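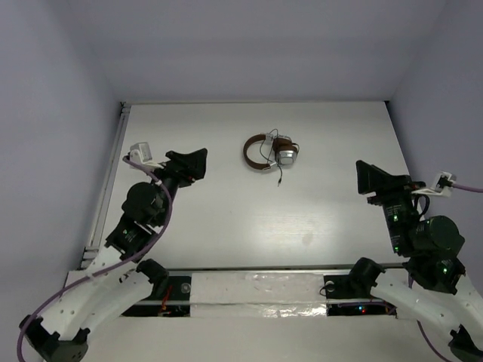 Over-ear headphones with brown headband, cable attached.

Listening room notebook, November
Entry continued from previous page

Work on the Firkville oral history tapes resumed at 9:15 a.m. The morning was given to the second pass on accession 2235, the Grola cannery interviews, for which the first-pass transcripts were returned with too many gaps to be accepted into the catalogue.

Transcription practice. Colleagues are reminded that false starts and repeated words are to be kept in the full transcript and removed only from the reading copy. Two of the returned transcripts had been tidied throughout. The speaker on side A says "we was never paid for the walk in" and the typescript gives "we were never paid for walking in". The original wording has been restored. Local terms remain in the speaker's own form, with a note at the foot of the page where the meaning is known. "Slimer" and "the iron" are both in the glossary already; "cold shed Monday" is not, and has been left without a note until a second speaker is found who uses it.

Tape condition. Reel 8 has a drop in level on the left channel for most of the first interview. The transfer was repeated at the same setting with the same result, and the fault is therefore taken to be in the recording. Transcribe from the right channel only and say so in the header. There is print-through on the quieter passages, in which the next sentence is faintly audible ahead of itself. It is distracting but has no effect on the text.

Counter readings. The old index gives the song at 1269 and the account of the Skaka ferry at 3353. Neither agrees with the present machine. Time codes from the digital transfer are to be used in all new headers, with the old counter figure retained in square brackets so that researchers holding the earlier finding aid can still locate a passage.

Place names. "Yeh" is spelled three ways in the typescripts. The form on the harbour survey has been adopted as the authorized heading, with cross-references from the others. It should be confirmed whether the speaker means the settlement or the creek of the same name; the passage about the boats suggests the creek.

Restrictions. The release form for the second speaker covers reading room use only. No excerpt is to be posted or copied for the travelling display until the family has replied in writing.

Stopped at 3:40 p.m., partway through side B, after the words "and then the whistle". Remaining: rest of side B, reading copy for side A, glossary check, revised header for reel 8. Labels for the new boxes are still on order; pencil on acid-free slips in the meantime.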